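## Notebook, cloth handling, January

Started the kettle, then started this entry, which is the right order for once. I want to get the edge-first thing written down while I still remember why we did it, and because Anneli asked me in the corridor and I gave her a terrible answer involving a lot of hand waving.

So, the question we've been chewing on since before the break is whether the way a person picks up cloth during a demonstration matters more than how many demonstrations we collect. Our old set, the Clatovley one, was all "grab it and go." People took a fistful of fabric wherever it happened to stick up, shook it, and carried on folding. That is how I fold at home too, so I can't complain! But the policy trained on it learned to grab fistfuls as well, and a fistful is a miserable starting point for a fold, as you spend the rest of the episode looking for a corner you could have had in the first place.

Sihan's idea was to ask demonstrators for an edge, any edge, before they lift anything. If no edge is showing, they nudge the cloth until one curls up, and only then close the fingers. Everything else stays as it was: handheld grippers, camera looking out over the fingers, soft goods down at floor level, ordinary household clutter left where it lies. We called the new set Beyene (Sewwandi picks the names, and I have stopped asking where she gets them).

We ended up with 191 demonstrations in Beyene, against 600 in Clatovley. I'll admit I thought that was too few and said so, at some length, to anyone standing near the coffee.

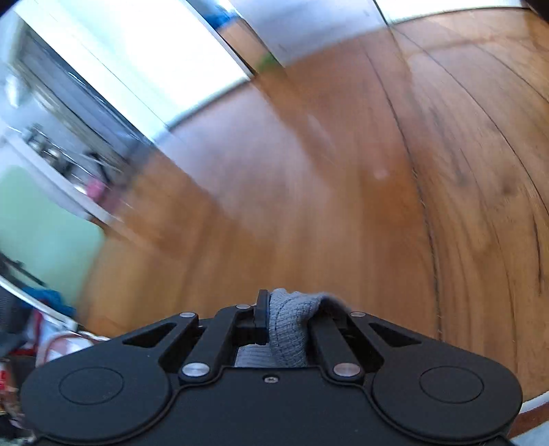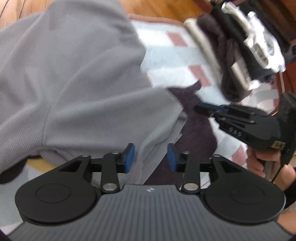

*Entry by Rongrong Fu, cloth handling bench. Read over and corrected in pencil by Anqi Tang.*

The bunched gray fabric in the first one is the kind of hold I keep stopping the playback for. It's up off the floor and over the fingers, and from that view alone I would have a hard time telling you which bit of it to take next. The second is the situation I like much better, with the open fingers near the curled edge of the gray knit and the other gripper reaching toward the same fold from the right. Two hands, one edge between them. When I sat with Anneli later I used exactly this pair to explain the idea and it went a good deal better than the corridor did.

Now the result, such as it is. We ran both policies on the bench arms with the Weda towel and the big blanket, 14 trials each, same starting heaps as near as we could make them. I am counting a trial as good if the first lift leaves at least one edge held along its length, judged by Anqi, who didn't know which policy was running. The Clatovley policy managed it in 4. The Beyene policy did better than that, clearly enough that we all saw it from across the room, but I'm leaving the number out until Anqi has gone back over two trials where the blanket slid and we argued about what "held" means. I'd sooner have a blank here than a number I need to cross out.

What surprised me is the nudging. We never labeled it or asked for it as a step of its own, and still the Beyene policy does a small push into the heap before closing, then a wait, then the grasp. On the towel it looks almost polite. On the blanket it sometimes pushes three or four times and gets nowhere, and I had to stop one run because it would have gone on till supper.

Things I'm less happy with:

- Motion blur. The fingers stay crisp, since they travel with the camera, but the background smears whenever the wrist turns. Sewwandi thinks the policy leans on the sharp parts and shrugs off the rest. I think she's probably right, but I'd like to see it tested with a faster shutter.
- Dark cloth under gray cloth. The edge is easy for me to see and apparently much less so for the network, which has closed on both layers more than once.
- Starting heaps. "As near as we could make them" is doing a lot of work up there. Sihan wants to drop each cloth from a fixed height through a hoop. Fine by me, if somebody finds a hoop.

Next is the mixed set — Beyene plus an equal helping of Clatovley — to see whether a few fistfuls spoil the habit or whether it survives. Anneli has offered the Braltunard machine for training overnight, which is very kind of her, and I have promised to clear my old checkpoints off it first. Sewwandi is rewriting the instruction sheet so that "find an edge" comes before the part about how to hold the grips, where people will read it.

Anqi, if you get to the two sliding trials before I do, please write your verdict in the margin here as well as in the log. I always look here first.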